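September 15, 2025

Home from Drollby at last, and I can't go to bed without getting this down!
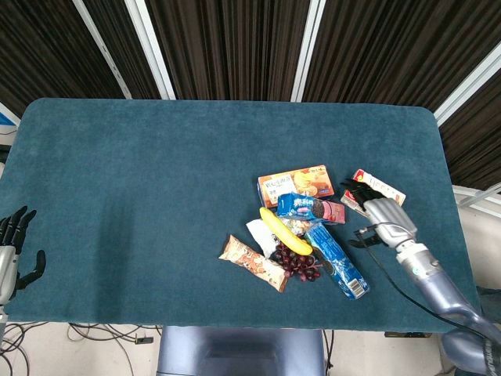

Snacks and fruit on the teal cloth. The box at the back is biscuits.

What a walk. I left Horach at 6 with my breath showing and the whole valley full of mist, and by the time I'd got up to the first gate the sun was on the tops and I was already carrying my jumper. The path climbs nearly 1000 metres from the river (my knees would like that written down), and most of it comes in one go, straight up through the beeches. Then the trees stop and there's the ridge, all of it, running off towards Retamal with the heather still purple in the hollows. I said "oh!" out loud to a sheep.

Saw two kites and a wheatear, very late I thought, and more bilberries than I could eat, though I gave it a good go. My fingers are still blue. The spring below the cairn was running well, much better than in January when it was a lump of ice, so I filled both bottles and sat there for 20 minutes with my boots off. Bliss.

The way down to Drollby is rougher than I remembered. There's a new landslip on the second bend and you have to go round by the wall, through nettles. Long trousers next time!

Caught the last bus with a minute to spare, and slept through half the villages. Left heel has a blister, right one is fine. Must buy plasters and dry the boots properly, with newspaper, away from the heater.

Next I want to do the Aser side, all the way round the lake, before the clocks change.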